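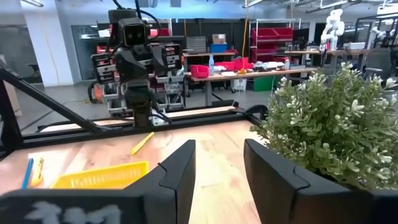

Yellow basket and the plant on the bench.

August, Sunday, a bit after lunch

Well, the kettle's on and I finally have both chairs unpacked, so I'd better write this up while my back still remembers what it felt like. Karabo asked for notes on the two office chairs before we settle the comparison page, and I promised them ages ago (sorry, Karabo!).

The Flullen went together beautifully. Four bolts under the seat, one hex key, and the arms slide in without a fight. I sat in it all morning doing email and I have to say the lumbar pad is lovely once you bring it down a notch from where it ships. The tilt is stiff, though, and I kept shoving myself backwards with my feet like a kid on a swing. I've backed off the tension knob and will try again tomorrow.

The Rolow is the dear one at $1,695, and I wanted to dislike it for that alone, but the mesh is really very comfortable and the armrests come in close enough for typing. Grumbles so far: the height lever is right where my coat pocket catches, and the castors make an awful racket on the hard floor. Sibusiso, who is a good deal taller than me, found the front edge of the seat dug in behind his knees until he slid it forward. Worth putting in the write-up, I think, as the manual hardly mentions the slider.
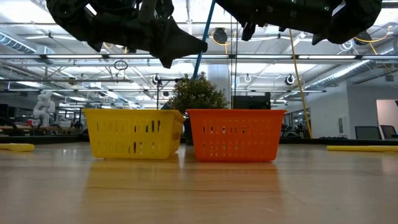

Baskets side by side, yellow and orange.

Seat height on the Rolow tops out at 49 cm by my tape, measured with nobody in it. I still owe the same measurement for the Flullen, and I'd like to do it with the good tape, if whoever borrowed it could please bring it back to my desk.

Rampersad wrote back about the footrest and they're happy for us to hang on to it for another 2 weeks, which is kind of them. Wideo haven't answered about the replacement gas lift, so I'll ring them in the morning.

Swapping chairs with Sibusiso tomorrow. He gets the Flullen, and I've left the colour swatches in the top drawer for Karabo.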